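Closing the sink station: sponges, brushes, rack

Posted 20 June 2022

Quick one, I'm between shifts. People at the Stedulton kitchen keep asking how we set up the sink at close so the morning crew isn't hunting for a sponge in a wet corner. Takes 6 minutes. Less once you've done it a few times.

You need: a wire rack that fits over the basin, a microfiber towel, your scouring sponges, your bottle brushes. That's it.
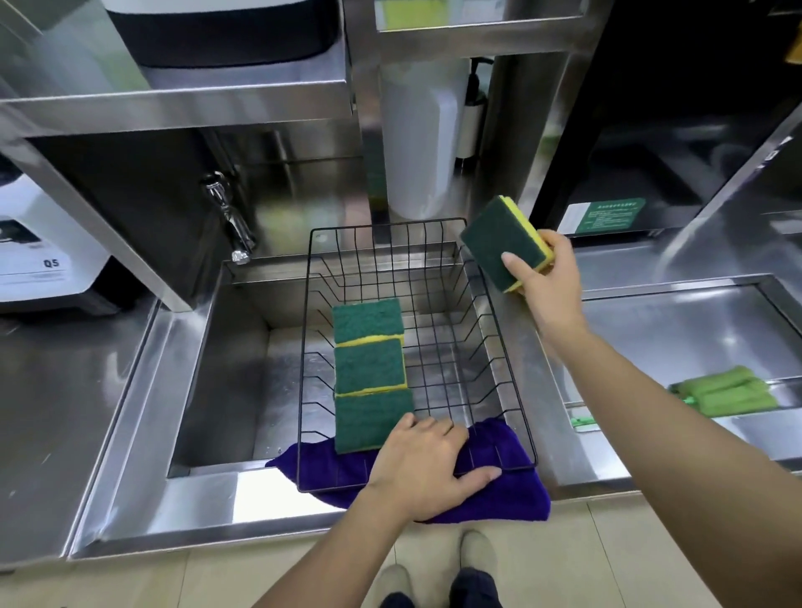
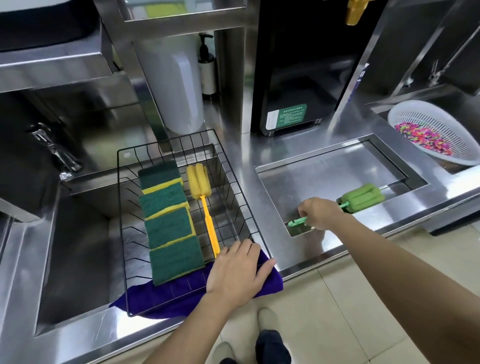
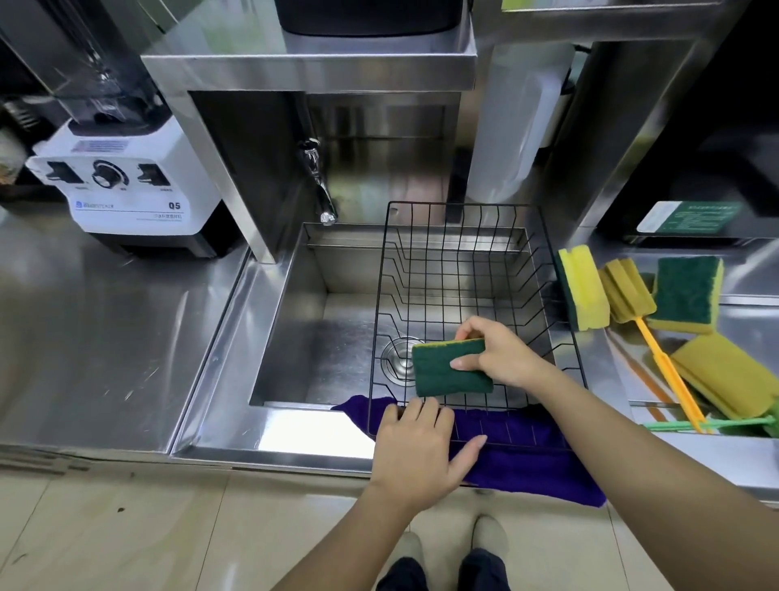 Towel on the front lip, rack in the sink area, one hand holding things steady in all three.

Step 1. Clear everything out

Sponges, brushes, whatever else ended up in the sink. Park it all on the ledge to the right. Check the drain strainer and empty it now — not after the rack is in, or you'll be fishing through the wires.

Step 2. Wash and squeeze

Hot water, dish soap, squeeze each sponge till it runs clear. Then squeeze agian, hard. Toss any that smell or where the green layer is peeling off the yellow. We used to stretch them out and it wasn't worth it. Bustby sells them by the case, so no excuses.

Step 3. Towel, then rack

Fold the towel over the front edge of the sink. Rack goes in with its front end on the towel. Stops the sliding and the awful scraping noise. Keep a hand on the front rail while you load.

Step 4. Sponges down the left

Standing up if your rack has dividers. Leave a little gap if there's room, they dry faster. Ours do end up overlapping some nights, fine.

Step 5. Brushes on the right

Lay them at a slant, foam head to the back, handle to the front so you can grab it. Long handles stick out of a small rack — turn them more diagonal.

Step 6. Wipe and walk away

Faucet, ledge, counter. Don't drape a rag over the sponges, they need air.

How often to replace

Scouring sponges every 12 days for us, brushes when the foam starts to tear. The Buten site goes thru them quicker because of all the sheet pans. Write the date on the case when you open it.

New rack sizes coming in August, will update the measurments then.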